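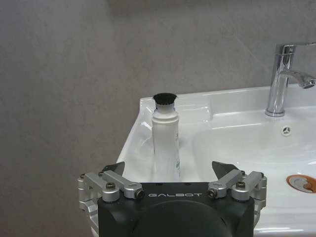 Wrist cameras are treated as an accessory in most home and shared-workshop builds. People spend their money on the arm, then on the gripper, and bolt on whatever camera is left in the drawer. I think the order should be reversed. Choose the camera and its mount first, and let them set limits on the rest.

The argument is geometric. A camera looking along the fingers loses the base of the target behind the gripper housing during the approach, at the moment when the base matters most. A tall bottle on the ledge of a sink is a fair test. The cap and shoulder stay in view, but the contact line with the surface is gone, and height has to come from an earlier frame or from a second sensor.

My own build, on a Jekley arm at the Candwood workshop, had the lens 33 mm above the housing. Moving it to 80 mm recovered the contact line for most shelf work and cost us clearance under the upper board.

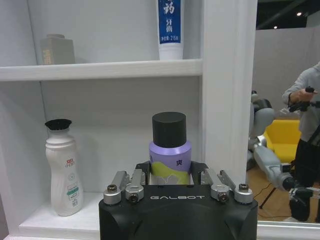

Shelves punish a tall mount. Every millimeter added over the wrist is taken from the space between boards, and a compartment that admits the fingers may not admit the camera. Damian Sutter, who shares the bench, prefers a low mount and a slower approach with 2 stored views. His method works on fixed furniture. It fails when someone shifts the can between the second view and the grasp, and in a shared room that will happen.

Glossy porcelain is a separate problem. Depth readings on it are poor at any mount height, and I would not trust a plane fit with fewer than 200 valid points. The Hollenstein bracket we use now tilts through a small range, set by hand with a hex key.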